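Hedunside School of Hospitality
Dining Room and Table Service, Level 1
Handout 2: Fruit Baskets and Table Displays
Course leader: Dorottya Hegyi
Issued 29 November 2018

Scope of this handout

This handout covers the choice, cleaning and filling of fruit baskets for breakfast rooms, lobby tables and guest rooms. It should be read together with the notes on linen and table surfaces. Students will be asked to set up one basket without help during the practical assessment and should bring a clean service cloth.

1. The basket

A basket for fruit must be stable, easy to wipe and open enough in its weave to let air pass under the fruit. The two types in general use are natural willow and synthetic rattan. Willow is lighter in color and marks easily; it should not be placed on a damp surface. Synthetic rattan may be wiped with a damp cloth and mild soap, and it holds its shape well under weight. Dark synthetic rattan is preferred for white tables, where it gives a clear outline to the display.

The rim takes most of the handling. On many baskets it is finished with a thick braid of heavier strands, and crumbs, dust and dried juice collect in the turns of the braid. Use a soft brush before the cloth. Work along the rim in one direction and return to the corners last.

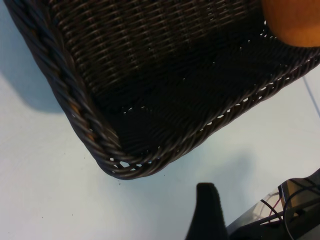
The base should then be checked. Turn the basket over and run a hand lightly across the underside. Loose ends are to be reported and the basket withdrawn from service until it has been repaired. Strands must not be trimmed with kitchen scissors, as a cut end will scratch a painted or polished table. In a tight weave, the lower corners are the hardest part to inspect, and students should hold the basket up to a window or lamp. Small gaps at the seam between floor and wall are normal in woven goods. A gap wide enough to admit a fingertip is a fault.

A liner is required for soft fruit such as plums and apricots. It is optional for citrus and apples. Where a liner is used, it must not hang over the rim.

2. Selecting citrus fruit

Oranges and mandarins keep well at room temperature and are suited to displays that stand for more than one service. They should nevertheless be examined one by one. The method taught in this course, set out by Ferenc Katona in his bench notes for the Rencombe training kitchen, is as follows.

Lift the fruit and judge its weight. Fruit that feels light for its size has usually lost juice.

Look at the peel in daylight. A fine pitted texture is natural. A dull color is not in itself a reason for rejection, but dullness together with wrinkling suggests age.

Turn the fruit to find the blossom end and the stem end. Press gently beside each with the thumb. The peel should resist evenly.

Look for creases and dents. A crease that remains after handling indicates that the peel may be drying or that the fruit has been pressed in storage. Such fruit is set apart from the display and passed to the kitchen, where the cook on duty decides whether it can be used for juice.

Place doubtful fruit on a plain, pale surface beside the basket before deciding. Faults in shape are easier to see there than among other fruit.

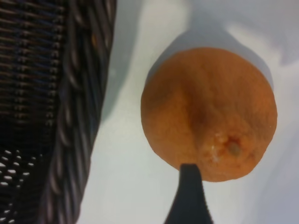
3. Filling the basket

Begin with the largest and firmest fruit at the base. Leave the rim visible on all sides. Fruit should rest below or level with the rim at the edges and may rise toward the center. Bananas are laid last and are replaced daily. Stickers are removed before the fruit is placed, and any residue is wiped away.

Written work

Describe the cleaning and inspection of one basket in your workplace, in no more than 1,000 words. Submit your work to Fanni Rácz at the course office. The assignment carries 40 points.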